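The Contour, Remade in Red

Ratih Liew sorts bottles by profile first and color second. Her storage room in Rovano holds 2569 of them, and the contoured Coca-Cola shape has a wall to itself.

The all-red versions sit at eye level. On these the color is carried by the body, so the white script and the ribbon have to do all the graphic work. Glossy red also shows every scuff, and a bulging midsection is where scuffs collect.

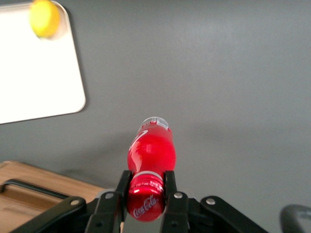 Liew cleans with lukewarm water and a cotton cloth, working from the neck toward the base. No solvent goes near printed lettering. Caps stay on, hand tight, and a bottle with a replacement cap is logged as such in the card index.

Shelf depth is 300 millimeters, with 30 between neighbors. Clive Ellwood, who buys for a dealer in Surov, considers that spacing wasteful. Liew measured it against the width of her own hand and has left it alone. The next shelf goes up in February.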